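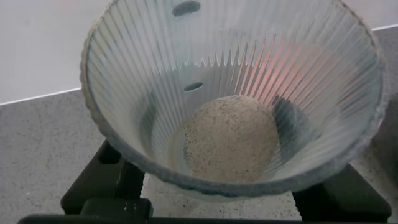 ## Getting Ribbed Glass Clear Again

I have a soft spot for ribbed glass bowls, and I'll admit mine spent most of June looking cloudy. All those skinny little flutes are gorgeous when the light hits them, but wow, do they hang on to grease and soap film!

My routine now goes like this:

- **Empty it first.** Whatever's been sitting in the bottom goes on a saucer. Crumbs and grit scratch if you rub them around.
- **Soak in warm water, never boiling.** A splash of white vinegar and 20 minutes is plenty for my Bilmont bowl (thrift store, best few bucks I ever spent).
- **Brush with the ribs.** I use a soft old toothbrush, rim to base, following the lines. Going across just skips over the grooves and wears out your wrist.
- **Get down into the narrow part.** The ribs bunch up close together there, and so does the gunk. A cotton swab works if the toothbrush is too fat.
- **Do any openings separately.** I twist a corner of damp cloth through mine, gently.

Rinse, then dry upside down on a folded towel. And if the rim still looks a bit frosty afterward, check before you scrub harder – some glass is made that way!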